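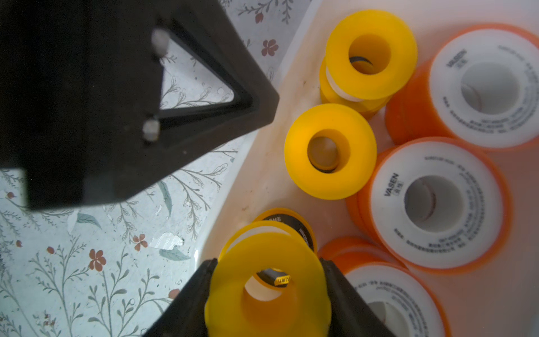 Irén Erdős asked in her last letter why a project about dripping taps spends so much of its report on the storeroom, and whether the money would not be better used on more home visits. I think the question is fair, and I try to answer it in this report, together with the usual information on visits and spending.

Progress report to the Pietrzak Fund
Small Leaks project, Totbridge and Bramside
Prepared by Periklis Antoniadis

1. Home visits

Since the last report we have visited 202 homes. Most of the work was of the same kind as before: shower hoses, washing machine connections, kitchen faucets and the shut-off valves under the sink. In Bramside the pipes are older and one visit often takes the whole morning. In Totbridge the apartments are newer, but the fittings were put in fast and many of the joints were never sealed well.

In 33 homes we could not finish on the first visit. Before April the usual cause was a missing part. The fitter opened the bag, the thread tape was finished or it was the wrong roll, and a second appointment had to be made. The tenant had to stay home one more time for a thing that costs very little. After April the second visits are mostly for real reasons, for example a valve which nobody can turn and which the landlord must replace.

2. The storeroom and the small parts

This is the part Ms. Erdős asked about. When we took over the room on Helell Street, the tapes, washers and clamps were together in deep boxes. The small rolls always went to the bottom. People took a new roll without looking for the open one, and in this way we had many half-used rolls and we were still buying more.

We have now changed to shallow trays. All our tape lives in one cream tray, the yellow rolls together with the white PTFE tape on the orange spools. I wanted first to have a separate tray for each kind, but the fitters asked me to keep them side by side, and they were right. They choose by color and it goes quickly. The tray is an old one and has some brown marks inside, which do not disturb anybody. On the sorting table we keep a cloth with flowers on it, a gift from a tenant in Bramside. Small parts do not roll away so easily on a cloth, and it can go in the wash.

The rules for the tape are simple. An open roll goes back in the tray and is used before a new one. A roll with very little left on it goes home with the tenant, if the tenant wants it, and the fitter shows how to wind it on the thread, in which direction and how tight. Several tenants have told us that they later sealed a shower hose without calling us. We do not count these repairs in our numbers.

Washers are not yet in good order. They come in too many sizes, and the labels we made on paper became soft and fell off. We will try to glue one sample of each size on the lid of the box.

3. Spending

In this period we spent $1,145 on materials. The largest part was for valves and flexible hoses. Thread tape is a small line in the budget, but it is the line where we lost the most appointments, so I consider the work on the trays well used. The trays themselves cost nothing, as we had them already.

We did not use the money planned for a second tool bag. I ask for permission to keep it for the next period, when a new fitter begins.

4. Difficulties

The Helell Street room has no heating and in the cold months the sealing paste becomes hard to use. We carry it home in the evening, and this is not a good solution. I have written to the owner of the building two times and I am waiting for the answer.

The telephone hours are also too short. Tenants who work during the day cannot reach us, and they leave messages without an address. From next month the line will be open until 7 p.m.

5. Next period

We plan to hold 3 short evening lessons for tenants, two in Totbridge and one in Bramside. Each person will practice with the tape on a loose piece of pipe, which they can hold in the hand, before they try it under a sink. To the question of Ms. Erdős, whether more visits are possible: yes, in Totbridge from next month. In Bramside I would prefer to wait until the new fitter has learned the old valves.

3 comments | 33 shares
Small Leaks, Helell Street, Totbridge | Contact the office | Back to top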